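Search tickets Clear

Ticket 592: folding demos, long-sleeve tops, second sleeve gets dropped from the trajectory

Opened by Heiðrún Østergaard
Project: Rolla (garment folding by hand-held demonstration)
Status: open, waiting on a re-export

Hi all, me again, with another sleeve problem. I'm putting everything in one place this time so we don't end up with half the story in chat and the other half in my notebook (sorry about last time!).

What I'm seeing: I do a normal fold on a long-sleeved top with the hand-held gripper. One sleeve in, other sleeve in, bottom up. The recording plays back fine as video. But when I load the session in Plitex, the hand path for the second sleeve is either missing or squashed into a little knot near the collar. The first sleeve is clean nearly every time. I had 12 demos in the batch and 9 of them do this, so it's not just me having a clumsy afternoon.

The garment is the burgundy knit from the Sornisdale set, laid on the patterned blanket with "love" printed all over it. I start the trimmed clip with one sleeve already folded back and the other one still stretched out, which is the state where things go wrong.

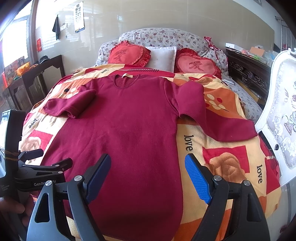
My first guess was the finger opening. The policy side reads the width between the fingers to decide when a grasp begins, and I have a bad habit of opening them all the way and leaving them there while I think about where to grab. So I went through the width track for one of the bad sessions, and nope, looks perfectly healthy. It opens, closes, opens again, right where I'd expect. The grasp is in there. It's the position that goes off.

Second guess was time sync. I re-ran the alignment with the offset at zero, then with the offset Bisgaard sent me in the spring, then with 300 ms, which was a silly number I picked just to see it break. It did break, but in a completely different way: everything shifted late, both sleeves together. The original fault only touches the second sleeve. So I'm crossing sync off unless somebody really wants to argue for it.

Third guess, and I'm warming to this one: tracking. When I reach over for the far sleeve I turn my wrist quite a lot and the camera comes down close to the cloth. Plain dark knit, not much texture for the tracker to hang on to, and I think it loses its place and then snaps back once I lift up again. That would explain the knot. It would also explain why the striped shirts in the same set never gave me trouble (I did a bunch of those and was feeling very smug about it).

So I tried doing the start pose a bit differently. Things I changed:

- paused with the fingers open over the body of the top before going for the sleeve
- kept more of the bed and the wall in view while paused
- turned the wrist slower on the way over 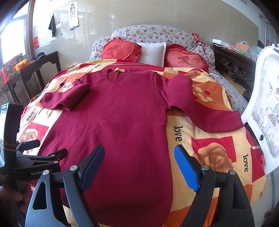
With the pause, the path holds together longer. I get a believable curve out toward the cuff and then a jump of a few centimeters right at the grasp. Better! Still not something I'd want to train on. A robot copying that would go for the cuff, miss, and pinch a lovely handful of blanket.

One more thing I noticed while scrubbing through. The session settings say "mask hand and tool: off" for this batch. I could swear it was on for the striped shirts. If the tracker is picking up points on the fingers themselves and treating them as part of the room, that would pull the path toward "not moving" exactly when the fingers fill the view. Can whoever looks after the Rolla presets check whether the default got flipped in September? I don't have access to the preset history, only to my own sessions.

What I need:

1. A re-export of the batch with masking on, same sessions, nothing else touched.
2. Somebody to tell me if I should throw out the bad ones or just trim them after the first sleeve. I'd hate to lose them, the first halves are really nice.
3. The recommended wrist speed, if there is one. The guide only says "smooth," and I thought I was being smooth.

Update, same evening: I masked one session by hand on my laptop. It took forever, but the jump at the cuff got smaller. It's still there if you zoom in. I'm leaving the ticket open and holding off on recording more dark tops until the re-export is back. I'll carry on with towels in the meantime, they have no sleeves.

Last updated 2025-09-16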